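# Brutdale Open Day, or How I Learned to Love a Lid

The open day at the Santoso housewares works in Brutdale runs from ten until the coffee gives out, and this year the coffee gave out early. I had driven 66 miles on the strength of a leaflet promising "a look behind the tabletop." I am easily led by leaflets.

Parking is in the field by the Jirkley road. You get a wristband, a map with the restrooms marked in the wrong building, and a choice of the long tour or the short one. I took the long tour, which was the short one with more stairs.

First stop was the molding hall, where they make plates, tubs and lids for the Wuvska range. You watch from a walkway behind a yellow line. The machines close, think about it, and open again. Our guide told us that one line makes 330 pieces an hour. A man near me asked how many of those were any good, and was told 324, with a straight face. I've worked in offices with worse numbers.

The hall smells like a new shower curtain. Half the group loved this. The other half took the stairs to the color room, where pigment samples hang on hooks and everything has a name that belongs on a paint chip. I liked "Wet Slate," mainly for its nerve.

After that came the sorting room, and I stayed far too long.

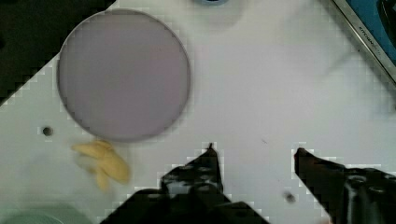

Sorting turned out to be the best part of the tour, and the map doesn't mention it at all. It's where a piece gets put down somewhere plain so its shape and color can be judged without the rest of the dinner service getting in the way. White tabletops are good for this and merciless too. A big round disc in a pale lavender-gray, lying flat, has nowhere to hide – you find yourself studying the slightly darker rim like a jeweler. I couldn't decide whether I was looking at a lid or a plate, and I'd still argue it either way. The little yellow thing beside it did the color no harm. Lavender-gray is a shade I'd have walked past in a store, and next to a bit of yellow it looks almost cheerful.

The tour ends, as they all do, in the shop. Seconds were five dollars a bag, fill it yourself, and people who had been very polite on the stairs were less so here. I came away with three bowls, a colander with a slight lean, and a tub whose lid fits if you speak to it firmly.

Lunch was a tent. The soup was fine. The bread had been sliced by somebody in a hurry – mine was a wedge at one end and lace at the other.

If you go next May, when they hold the spring one, bring your own coffee and wear shoes you can climb in. Take the first exit after Jirkley, and ignore the sign.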